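Looking after the finger pads and links on a hand-held gripper

If you have been out collecting with one of our hand-held grippers for more than a couple of weeks, you will have noticed that it stops feeling quite as nice as it did on the first morning. The squeeze gets a little gritty, thin cloth starts to slide, and you catch yourself pinching harder than you used to. None of that means anything is broken! It nearly always means the pads want a clean and the pivots want a few minutes of your attention, and I promise you can do it at a kitchen table with a cup of tea beside you.

What you need: a soft cloth, some isopropyl alcohol, cotton swabs, an old toothbrush, a small hex key that fits your pad screws, and a dish for the bits. I use a jar lid, and I have still managed to lose a screw under the fridge, so put a towel down as well.

Switch off the recorder and take the battery out first. Then open the gripper all the way and wipe both finger pads with the cloth, just barely damp with alcohol. Go along the pad from the root to the tip and turn the cloth as you go, or you will only move the lint from one side to the other. Knits and towels are the worst for this — they leave a fine fuzz that packs down into a shiny film, and that film is what lets a sleeve slip away from you. Let the pads dry for 3 minutes before you close them on anything.

If a pad is still shiny after two goes, change it. Undo the screws a bit at a time, lift the old pad off, clean the face underneath, and set the new one on square. Snug is plenty when you tighten it back up. Aiguo Duan, who built the first Liduda units, likes to say that he has replaced far more stripped threads than worn pads, and I have contributed to his total.

Now the links. Brush around each pivot pin with the dry toothbrush, then open and close the gripper 20 times, slowly, listening as you go. You want the same soft sound all the way through. If it catches in one spot, look for a thread wrapped around a pin and tease it out with tweezers. Please don't oil anything. I did that in May and had spots on two of my good pillowcases, and the dust stuck to it besides.

Last comes the closing check. Close the pads with nothing between them and hold them up to a window. The tips should meet evenly, with no wedge of light on one side. If there is a wedge, loosen the pad on that side, nudge it over, and try again.

Then give it a proper trial on real laundry. Pick something soft and stretchy, pinch a single fold of it, and lift slowly until the cloth pulls taut. Hold it there while you count to 7, then let it down again. If the fold creeps between the pads, go back to the alcohol and start over. If it stays put, pop the battery back in, write the date on the Trolus card in the lid of your case, and carry on with your day.
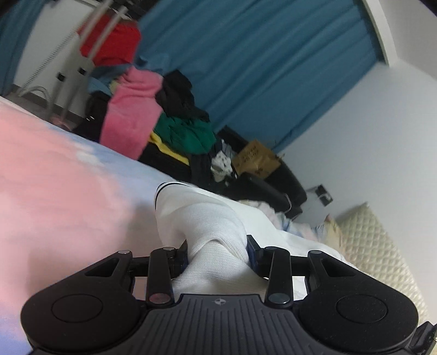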